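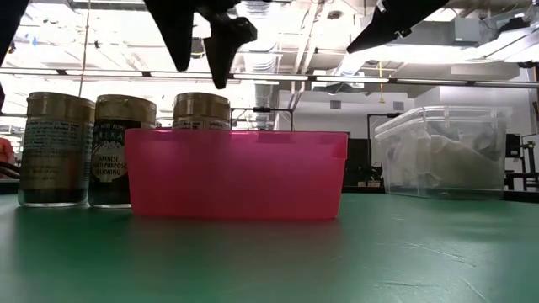 Hinex Spice Grinder, six months in

I bought the Hinex in November to replace a blade grinder that had started to smell like burning dust. I cook from whole spices most nights, mainly cumin, coriander, black pepper and dried chili, and I had been putting up with uneven powder for years. The Hinex is a burr grinder with a removable cup, a dial with coarse to fine settings, and a lid you press down to run it.

Setup took a few minutes. Wash the cup, dry it, drop it in, turn until it clicks. The click is faint and I missed it the first couple of times, and the motor will not run unless the cup is seated. The manual covers this on the back page, in small type.

Performance

Cumin and coriander come out even on the middle settings. Black pepper is good at any setting, and the coarsest one gives a proper cracked pepper for steak. Cinnamon sticks have to be broken up by hand before they go in. Cloves are fine. Dried chili is the weak point. The skins fold over and ride around on top of the burrs, and I end up stopping, knocking the lid and starting again. Toasting the chilies in a dry pan for a minute helps, and so does cutting them up with scissors.

Turmeric root I tried once. It stained the cup yellow and the stain has stayed. I would buy it ground.

The motor is rated at 400 watts. It is loud, though the noise is lower pitched than the old blade grinder and a batch is done before it gets annoying. The cup holds 80 grams of coriander seed if you fill it to the line. I wouldn't. Half that grinds better and you don't get whole seeds hiding at the bottom.

Cleaning

The cup and lid go on the top rack of the dishwasher. The burrs do not. There is a brush in the box and it works, but the bristles are soft and mine have splayed already. I run a spoonful of dry rice through after chili or clove and throw it out. My neighbor Greer Tennant has the same model and uses a piece of stale bread, which I tried and found left crumbs in the lower burr.

Compared with others

I borrowed a Dridar from Wajid Gilani for a week to see if I had bought the wrong one. The Dridar grinds finer at the bottom end and handles chili without stopping. It also takes up twice the counter space and has a cord so short it had to live next to the toaster. For garam masala I could not taste a difference between the two. Before that I owned an Abdella hand mill, which is still the best thing I have used for pepper at the table and useless for anything in quantity.

Storage

Ground spice goes stale quickly, so I grind for a week or so and keep it in jars with tight lids, out of the light. Label them. Ground cumin and ground coriander look closer than you would think at six in the evening with the onions already going.

Problems so far

The dial slipped in the third month. It would sit at fine and grind at medium. I wrote to Hinex and got a reply from customer service the next morning, and a new dial came in the mail with no charge. It pushes on. No trouble since then.

The rubber feet leave gray marks on a light counter. They wipe off.

Who should buy it

If you grind a mix of seeds and pepper a few times a week, it is a solid machine and I would buy it again. If most of what you grind is dried chili, get the Dridar or something like it. If you only want pepper, a hand mill is cheaper and quieter.

4 out of 5. I took one off for the chili and the brush.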